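Kullitz Issues Revised Storage and Labeling Rules for Costume Jewelry Resale

Kullitz, the resale exchange for secondhand accessories, has published a revised set of intake rules for costume jewelry. The rules apply to every seller account from May and replace the single page of packing advice that had been attached to the seller agreement. Items are now sorted by base metal and closure type before they are priced, and each lot must carry a written condition code.

The change follows an audit of 2,218 returned pieces handled at the exchange's Ovent depot. According to the audit summary, the most common ground for return was surface wear that had not been declared in the listing. Size errors came second. Breakage in transit was third and was concentrated in lots where bangles, chains and earrings had been packed together without dividers.

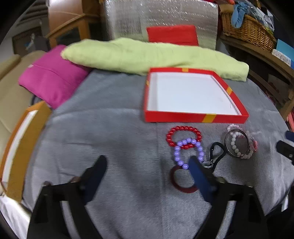

Vol. 19, No. 5

Under the new text, rigid pieces such as bangles and cuffs must be laid out on a soft, non-abrasive surface for inspection and then packed apart from anything with a chain. Fleece and brushed cotton are both accepted. Terry cloth is excluded, as its loops can catch on prong settings and open links. Shallow boxes may be used for shipping if the lid is secured with tape on two sides and the contents cannot shift when the box is turned over.

Sizing has been rewritten in full. The earlier advice asked for "small, medium or large," which sellers read in different ways. Closed bangles are now listed by inner diameter in millimeters, taken at the widest point and again at a right angle to it. If the two readings differ by more than 5 millimeters, the piece is recorded as oval and both readings must appear in the listing. Chains are measured flat, clasp included, under no tension.

Plated goods are treated separately. Sellers must state whether base metal is showing on the inside face, the outside face or the edges. Zolano, which supplies test kits to the exchange, has added a file-free contact test to its standard pack. The test leaves no mark on lacquered surfaces – a frequent complaint with the older acid method – but gives a less precise reading on very thin plating. Lots valued above $400 will still be sent to the Quiroga laboratory for a full surface reading at the seller's cost.

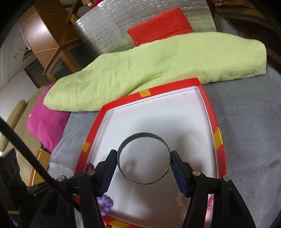
Open and split forms have caused the largest number of sizing disputes, and the revised rules give them a category of their own. A piece belongs in it if the band does not form a continuous loop, whatever the width of the gap. The category includes cuffs with a wide opening and also narrow strip rings of the kind shown, bent into a nearly complete circle with a small break or overlap at the ends. Such pieces are to be measured at rest, with no pressure applied to either side, and the listing must say whether the ends meet, overlap or stand apart. Sellers are told not to close a gap by hand before measuring. Repeated bending of thin strip can start a crack opposite the opening, and a piece that has been reshaped must be coded as altered.

The condition code runs from A to E. Codes A and B require no note. Code C requires a written note of wear, and codes D and E require a note and a close view of the affected area. Lots that arrive without a code will be held at the Ovent depot for 19 days, after which they are returned unopened. Return postage is charged to the seller account.

Existing listings do not have to be withdrawn. They may remain under the old terms until they sell or are edited, and any edit to price, title or size moves the listing to the new form. Lots already in transit when the rules take effect will be accepted under either version.

The full text is available from the seller desk at Kullitz, which takes questions by phone on Monday mornings. A short version for printing, with the measuring points marked on outline drawings, is included with each new order of Zolano test kits.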